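**Hodura** is an independent comic book series written by Yu-ting Mok and drawn by Yao-tsung Cheng. It is set in the harbor city of Grurnov, and it follows the cooks, porters and dishwashers of an enormous public kitchen that has been feeding the city for longer than anyone can remember. The series is published by Flatetti, a small press best known before this for its humor anthologies, and it is usually shelved as fantasy, though a fair number of its fans will tell you (at some length, and with real affection) that it is a workplace comedy with a ghost in it.

## Premise

The title is the name of the kitchen itself. The Hodura stands at the foot of the old sea wall, and by city law its fires may never go out. The story opens on the morning they do. Quansah, a junior porter who has been at work for all of 6 days, is the only person in the building when it happens, and she spends most of the first story arc trying to get the fires lit again before the head cook comes back from market.

From there the book wanders, quite happily, into the history of the place. Each arc takes up one room: the bread hall, the cold cellar, the long scullery where the ghost lives. Mok has a habit of stopping the plot for two or three pages so that somebody can explain how to salt a fish or settle an old argument about soup, and readers tend either to love these pauses or to skip them.

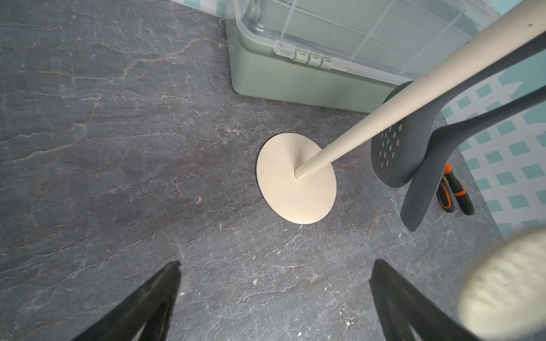 *Cream-colored utensil stand on a dark, veined countertop, with two dark gray utensils hanging from it.*

## Creation

Mok wrote the first version of the story as prose, a manuscript of 373 pages that she put away in a drawer and did not look at again for several years. When she came back to it she found that the parts she still liked were nearly all dialogue, and she began cutting it down into scripts. Cheng, who had been drawing short backup stories for Flatetti, read the opening chapter and sent her a page of character sketches the same week. Quansah's rolled sleeves and permanently startled eyebrows come from that first page and have hardly changed.

Cheng draws on paper with a brush and colors the pages himself, keeping to a small set of browns, grays and one very warm orange that is saved for fire. Since the fires are out for most of the first arc, the orange hardly appears until its closing pages — a choice that early reviewers mentioned again and again. He also letters the book by hand, and the ghost's speech is lettered in pencil and left uninked.

## Publication

The first issue had a print run of 800 copies and was sold mainly by mail and at small conventions. Flatetti went back to press for a second printing that July, with a new cover showing the sea wall at night. Later issues came out on a loose schedule, generally whenever Cheng had finished coloring them, and the letters page became a running conversation between the creators and their readers about delays, recipes and the proper spelling of made-up street names.

The first arc was then gathered in a paperback, which adds a map of Grurnov and a short prose story taken from the old manuscript. Preorders for the paperback came to 1,576, the highest figure for any Flatetti book up to that point.

## Themes and style

Most writing on the series has dwelt on the way it treats ordinary labor. Magic is real in Grurnov, but it is slow and tiring and has to be cleaned up after, and the people who do it are paid by the hour. Battles tend to happen out of view, while the washing-up afterward may run for four pages. Fans of faster fantasy comics have sometimes found this hard going, and the second arc in particular, which takes place almost wholly in the cold cellar, divided readers when it came out.

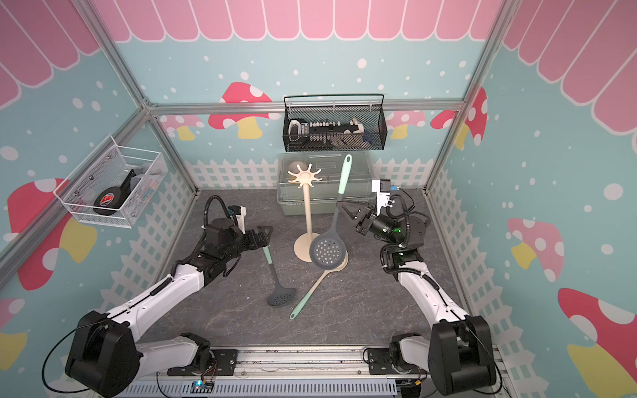 *Beige spoon-tree holder between two robot arms, with a gray slotted skimmer that has a mint-green handle.*

The ghost, who is never given a name, is often singled out as the best-loved figure in the book. It cannot leave the scullery, it remembers every plate it has ever seen, and it is terribly fond of Quansah, though it would rather not say so.

## See also

- Flatetti
- Fantasy comics
- Food in comics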